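Pince parallèle Dratham 2 - montage, réglage et entretien

La Dratham 2 est une pince électrique à deux doigts, livrée par Fudaron avec sa bride, ses vis et un câble de 460 mm. Le modèle de simulation est compris dans la fourniture et se charge dans Dristar avant la mise en service de la cellule.

Montage : couper l'alimentation du bras, poser la bride, puis serrer les vis en croix. Brancher le câble en dernier. Au premier démarrage, lancer la prise d'origine mâchoires ouvertes, sans pièce entre les doigts. 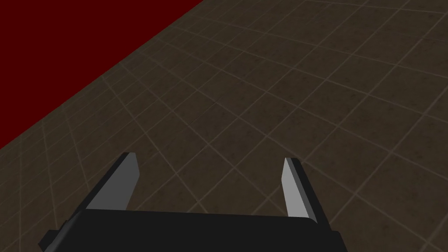
Le décalage de l'outil se saisit dans l'onglet Tôn. Il faut reprendre la valeur après chaque changement de doigts, même pour une référence identique. Compter environ 20 minutes, contrôle compris.

Entretien : essuyer les faces de serrage au chiffon sec et vérifier le jeu des doigts en juin et en décembre. Pas de solvant sur les faces. Un doigt qui force à la fermeture se remplace - il ne se redresse pas.

Pièces de rechange : jeu de doigts, bride, câble. Délai de 13 jours ouvrés.

Contact technique : Ghazal Esfahani
Commandes et retours : Jingyi Liang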